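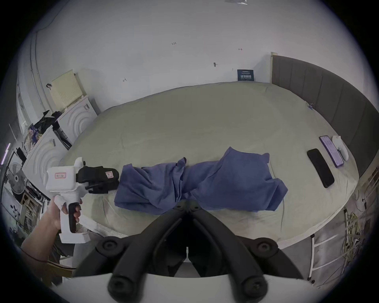

Every February the same advice comes round about the Sunday reset. You set aside one afternoon, do all the household jobs in it, and the rest of the week is supposed to run itself. I've read it in three magazines this month, and now there's a paid version of it called Fillero, which sends you a schedule and a cheerful message when you fall behind. The schedule gives laundry 30 minutes. I'd like to know whose laundry. One blue thing bunched up on a pale green fitted sheet, twisted in the middle like a bow tie, can stay on my bed until Tuesday, and no message is going to shift it any sooner.

My doubts are mostly about the arithmetic. Fillero says its members in Trornatdale "won back" 680 hours last year. There are 728 members. That's less than an hour each, over a whole year, and they paid for it. I asked the company how the hours were measured and got a reply from Sofia Bettencourt in member support, who said people fill in a form at sign-up and again at the end. So it's a guess taken away from another guess. She was polite about it and sent me a discount code, which I haven't used.

I did try the free two weeks. The first Sunday I cooked four dinners, cleaned the bathroom, sorted the mail and went to bed in a bad mood. By Wednesday the dinners tasted of the fridge and the mail was back on the counter. The second Sunday it was sunny and I went to my sister's. I got the cheerful message at 4 p.m. and another at 6.

Archie Tennant, who runs the evening class at the library, swears by the whole thing and has promised to lend me his binder. He also lives alone and eats the same soup all winter – I don't think the schedule is what's saving him time. With kids or night shifts or a washer shared by the whole building, Sunday afternoon isn't yours to hand over in the first place.

What has worked at our place is duller. Dishes get done after dinner. Towels go in when there are enough towels. If anyone has kept up a full reset for longer than a season, write in and tell me, and please say how many people live in your home.

Comments (3)

Njoroge Nyaga
Five of us here. We lasted until the first soccer weekend. I still do the lunches on Sunday and that part is worth it, the rest no.

Saulius Lepik
You gave it 2 weeks, which isn't much of a test. It took me a couple of months to get used to it. Agree about the messages, you can turn them off in settings.

Jabari Lukumay
Is the binder any good? Asking before I pay for one.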